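Chapter 3
The Family Firm and the Trade Directory

Print this page | E-mail this page
Shares: 45 | Comments: 3

When we try to follow a small business of the nineteenth century, the first paper we take in our hands is usually the trade directory. It gives a name, an occupation and a street. For many shopkeepers and craftsmen it is the only printed trace they left, and for this reason the student must learn to read it with patience.

In this chapter we follow one family, the Fonsecas of Lullach, who were bookbinders and later printers. The father, Anton Fonseca, is listed as a binder in Vatell Street. In the next volume his widow is listed at the same house, but with the word "lodgings" after her name. A reader in a hurry would say that the bindery was closed. The account book of the paper merchant shows us something different. The widow was buying board and thread in every October, in larger quantities than her husband, and she paid on time.

Why did the directory not call her a binder? The agent who collected the entries went from door to door and asked who was the head of the house and what he did. A widow who let two rooms was easy to write down. A widow who directed three workmen was less easy, and the agent was paid by the page.

The student should therefore keep three rules in mind. A directory was collected some months before it was printed. A missing name does not prove a closed shop – the fee may be unpaid, or the agent found the door locked. And a family name may be spelled in several ways, so that we find also Fonsecca and Fonzeca in the same street.

The second part of the chapter looks at the eldest son, who moved the press to Cusia and printed hymn sheets there. His stock list has 474 entries, and we will use it to learn how a probate inventory is read.

Comments (3)

Lyle Haddad
September 25, 2020
Thank you for this chapter. My great-grandmother was also "lodgings" in the directory and I always believed she had no trade.

Reader in Cusia
Is the stock list available to look at somewhere? I would like to see the hymn sheets.

The author
Yes, it is in the town archive at Cusia, box 1607. Please write to them before you travel, as the reading room is small.

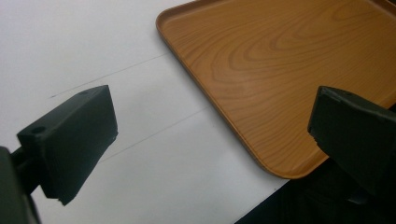 The box holds also the son's letters to his mother, which I did not use in this chapter. They are hard to read, but the later ones give the prices he paid for type.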